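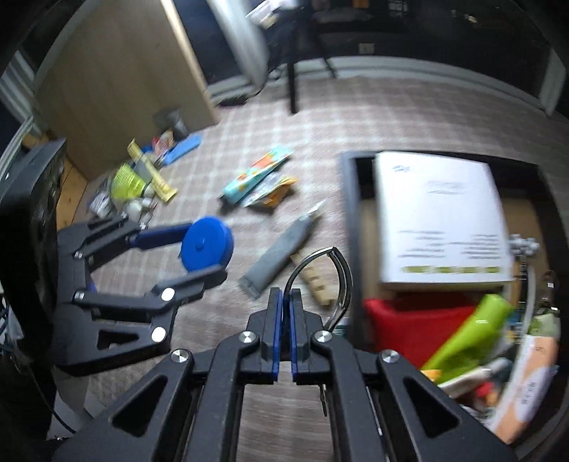

Figure 7.1 Mixed household items on a checked carpet, near the foot of a light wooden cabinet.

CHAPTER 7

Clearing a floor: sorting mixed items and finding them a home

What you will learn in this chapter

How to look over a floor before you start picking things up
How to make first piles quickly, and second piles properly
What to do with lids, handles, parts and other pieces that belong to something else
How to read a packet, tube or bottle before deciding where it goes
How to choose a storage place that people will go on using

Words to know

first sort, second sort, parent item, holding tray, landing place, reach zone, put-back test

7.1 Starting at floor level

Floors are a wonderful place to begin learning about household order! Up to now you have worked mainly with rooms that already had a system, even if it was a tired one: the linen shelves in Chapter 4, the larder in Chapter 5, the hall cupboard in Chapter 6. A shelf gives you clues. Somebody once decided that towels go there, and you can agree or disagree with them. A floor gives you fewer clues, so you have to look at the things themselves – their shape, their material, what is printed on them, what they might fit.

Have another look at Figure 7.1 with that in mind. There is a grey squeeze tube lying beside a piece of light wood with toothed edges. Farther off there is a teal package patterned in orange and white, with a packet tucked against it. Over towards the cabinet you will find a yellow-green plastic cup, a blue foam mat and two small white bottles, among other things. How many different rooms could that little collection belong to? Students who try this exercise nearly always disagree, and the disagreement is the interesting part. A cup may live in a kitchen, a bathroom, a child's room or a paint box. The cup itself won't tell you which. The household will.

So we have two sources of information, the object and the people who use it, and good sorting draws on both. Most of this chapter deals with the object, and we come back to the people in section 7.5.

7.2 The standing look

Before you touch anything, stand still where you can see the whole area and look for two minutes. It feels far too long the first time. By the second minute, though, you will be noticing things you walked straight past: the small box behind the tall packet, the flat thing lying under the bright thing, the lid that is nearly the same colour as the mat.

Use the standing look to settle four matters.

Where you will put your feet. Choose a path in and out, and clear that first.

What must be lifted with care. Anything with points or teeth, anything made of glass, anything with a cap that could be loose.

What is flat. Mats, trays, folded cloths and large books can slide underfoot, and they also hide smaller things. Lift them straight up, don't drag them.

Where the sorted items will go while you work. A clear table is ideal, a bed will do, and a second patch of floor is perfectly good if it is well away from the first.

In the practice flat at Zitham, where many of the exercises in this book were first tried out, learners write these four points on a card and keep it in a pocket. By the end of the course most of the cards have gone through the wash at least once.

A word about carpets. A patterned carpet, even a pale one with a faint grid, makes small items harder to spot than a plain floor does. Crouch down and look along the surface from the side. Screws, caps, beads and pins stand up from the pile when you see them from low down, and they disappear again when you stand. Do this before the vacuum cleaner comes out, please! Where carpet meets bare boards, run your eye along the join as well, for small things collect there.

7.3 The first sort

The first sort is fast and rough, and it should be fun. You are making big, obvious piles, and you are allowed to be wrong. We suggest five:

Containers – cups, bins, boxes and jars, with or without anything inside
Packets, tubes and bottles – anything with contents that can be used up
Soft and flat things – mats, cloths, bags
Tools and hard goods – anything you would use for doing a job
Parts – pieces that seem to belong to something else

Pick up one item, name it aloud, put it down in its pile and go back for the next. Naming things aloud may make you feel silly, but it works beautifully when two people sort together, and it quickly shows up the items neither of you can name. Those go on the holding tray.

The holding tray is any shallow tray or box lid kept for unknowns. Keep it small. A large one fills up with decisions you didn't fancy making, and we have all done that. If your tray is full before the floor is clear, stop and empty it together with somebody who lives in the house.

Try not to open anything during the first sort. Opening a box is how ten minutes vanish. You may shake it gently, and you may read the outside, but what is inside can wait for the second sort.

7.4 The second sort

Now slow down. Take one pile at a time to the table and give it proper attention.

Packets, tubes and bottles. Read the label all the way round. You are looking for what it is, how it should be kept and whether there is a date. Two tubes of the same size and colour can hold very different things, so never sort by shape alone. Food goes with food, items for the skin go together, and glues, polishes and cleaning products are kept apart from both and out of the reach of children. Check caps as you go and wipe the neck of anything sticky. Stand bottles upright, but let tubes stand on their caps or lie flat, whichever they do more willingly. An item without a readable label goes on the holding tray, however sure you feel about it. The table of storage symbols on page 324 will help with unfamiliar markings.

Containers. Ask of each one whether it is being stored or whether it is doing the storing. A small bin on a floor may be in use as a bin, or it may be waiting for a job. An empty, sound container is a gift at this stage, so keep the good ones close by for section 7.6.

Soft and flat things. Shake them out of a window or over a bath, look at both sides, and fold or roll them. Foam mats should be stored flat or in a loose roll with nothing heavy on top, for foam remembers every dent.

Tools and hard goods. Sort these by the job they do and leave the material out of it. A wooden tool and a metal one used for the same task should live side by side, and the pleasure of opening a drawer and finding the whole task laid out in front of you is one of the real rewards of this work.

Parts. Here we slow down even more. Every part has a parent item, the thing it belongs to. A round lid with a knob has one somewhere, and so have a loose handle, a cap and a spare shelf peg. Match them if you can. If the parent is in another room, take the part there at the end of the session, all the parts in one trip. If you can't find the parent at all, put the part in a bag, write the month on it, October for instance, and keep it until the same month next year.

Practice box: the lid walk

Collect every loose lid in a kitchen or workroom. Carry them round together and offer each one to every open container you meet. The learners at Gresau do this as a race in pairs, and the noise is tremendous. Write down which lids found a parent and where. Then look at the list and ask why those containers and lids had been parted. Was the lid awkward to store? Was it kept on a higher shelf than the pot? Your answer will be useful in section 7.6.

7.5 Asking the household

You have now learned nearly everything the objects can tell you. Next, go to the people. Ask short, open questions and ask them near the item, ideally with it in your hand: Where do you use this? Where do you look for it first? Who else reaches for it? Leave out "Do you really need this?" for the time being. Deciding what to keep belongs to Chapter 8, and mixing the two conversations tires everyone out.

Listen for the landing place, the spot where an item is put down without thinking. Floors beside cabinets are very common landing places. The cupboard is close, the door takes a free hand, and so the thing stops just short of home. When you find a cluster like that, you have found out where people want their storage to be, and that is splendid news.

7.6 Choosing the home

A cupboard 600 mm deep holds a great deal and hides half of it. Put daily items in the front half, between knee and shoulder height, in what we call the reach zone. Use your spare containers as pull-out trays for the back. The shallow Dorach tray and the taller Vandenberghe box, both used in the worked examples that follow, fit a cupboard of this depth, and so will any sturdy box with a firm edge to pull on.

Finish with the put-back test. Hand an item to somebody who wasn't there for the sorting and ask them to put it away. Keep quiet and watch. If they hesitate at the door, move the home closer, lower or nearer the front, and try it again with a different item.

Before you go on

Choose five items from Figure 7.1 and place each in one of the first-sort piles.
Name one item you would put on the holding tray, and write the question you would ask about it.
Carry out a standing look in a room you know well, and note anything you had stopped seeing.

Section 7.7 begins with a worked example on a landing carpet, so have your card and tray ready.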